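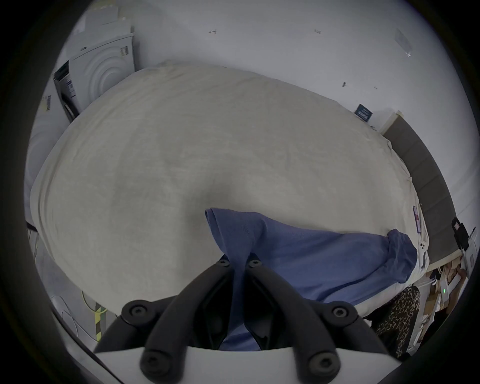

December 10, 2021
Folding bench, Hindel room

Blue knit garments all morning. Changed the bench cover first, the old one had gone shiny and things slid about on it. The new one is the beige cloth from the Udby roll. It grips better but it came off the roll with creases in it, and it gathers towards the left where it goes over the side. Pulled it straight twice before lunch. Needs clips or a heavier hem. Have asked Madalena whether there are any clips left in the Toststead boxes.

Colour is a help. The blue stands out well on beige and the hems are easy to find. On the old grey cover I kept picking up the bench cloth along with the garment.

Notes on the knit:

It is smooth and limp and won't hold a crease unless pressed down by hand. Long diagonal wrinkles come up whenever one end is pulled and the other isn't. Best so far is to lay it out, wait a moment, then smooth from the middle towards the hem. Going from the hem inwards just pushes the slack along to the other end, where it bunches at the seam.

The open hemmed edge wants to flare. If it isn't closed before the first fold, the top layer ends up short of the bottom one. Did this four times before I changed the order. Jihad closes the edge first and folds second, and his pile was tidier than mine, so I am doing it his way now.

Marks: anything with a speck or a stain goes in the side tray and doesn't get folded. Don't rub it. The Phuthong lot had 11 put aside last time and most were only lint, but they want to check for themselves.

Timing, folded and stacked, from laid out flat:
first 14 pieces - slow, not worth writing down
after the change of order - nearly 40 seconds each

There are 268 in the delivery and the shelf takes 200 if the stacks are kept low. The rest will have to stay in the crate until Madalena clears the lower shelf.

To do:
- iron the bench cover, or at least damp it and leave it overnight
- label for the side tray
- ask Jihad how he deals with sleeves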